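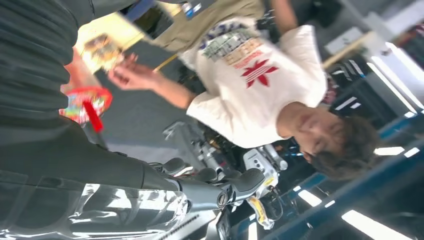 Person in a white T-shirt beside a dark gray robotic arm.

Flolside Service Desk – Account Security
Subject: Staff unable to sign in after credential screening was enabled
Affected service: Feteo single sign-on, all sites
Priority: High
Status: Resolved

Summary

Following the December maintenance window, staff at the Ruda and Baidoo offices reported that their passwords were being refused at the Feteo sign-in page. Some users were sent to a reset page and returned to it after choosing a new password. Others received the message "Your account is temporarily locked" on their first attempt of the day.

Scope

The nightly screening job compared stored password hashes against the blocked list and marked 3,916 accounts for a required reset. This was the expected result. Of those, 44 accounts entered a reset loop and could not be used. Accounts that had not been marked were unaffected, as were service accounts, which are excluded from screening.

Log

7:40 a.m. – First report received from the Ruda office. The user had completed a reset and was asked to complete it again. Browser data cleared at the request of the desk; no change.

8:05 a.m. – Further reports received from Ruda and Baidoo. Tickets merged into this record.

8:30 a.m. – Desk confirmed that new passwords were being accepted and written to the primary directory. The reset marker on the affected accounts was not being removed.

9:15 a.m. – Directory replication reviewed. The Baidoo replica was 42 minutes behind the primary. Sign-in requests sent to that replica were still being checked against the old password and the old marker. Repeated attempts then caused the account lock.

9:50 a.m. – Screening job suspended. No accounts were removed from the reset list, and the blocked list remained in force for new passwords.

10:20 a.m. – Replication service restarted at Baidoo. Delay fell to under a minute. Most affected users were able to sign in without further action.

11:10 a.m. – Two accounts still looping. Both had been renamed during the year and held a duplicate record under the former user name. Duplicates removed and markers cleared by hand after identity checks by telephone.

1:00 p.m. – Screening job resumed. No new reports.

Cause

The replication service at Baidoo stopped processing its queue during the maintenance window. The monitoring alert for this condition was set to a mailbox that had been retired. The alert has been redirected to the on-call queue.

Instructions for users

If you are asked to reset your password, complete the reset once and wait five minutes before signing in. If the reset page appears a second time, do not choose another password. Contact the Service Desk by telephone and quote the subject of this ticket.

New passwords must contain at least 14 characters and must not appear on the blocked list. The list includes keyboard patterns, the names of our offices, and passwords known from earlier breaches at other companies. Adding a number or an exclamation mark to a blocked word will not make it acceptable.

The Service Desk will never ask for your password – by telephone, by e-mail or in person. Any message that does so should be forwarded to the Account Security team and then deleted.

Open items

Replication delay to be added to the daily health report. Duplicate records left by past name changes to be reviewed before the next screening run. The wording of the lock message is with the Feteo product team, who have been asked to show the time at which the lock will end.

Ticket closed by Account Security. Replies to this ticket will reopen it.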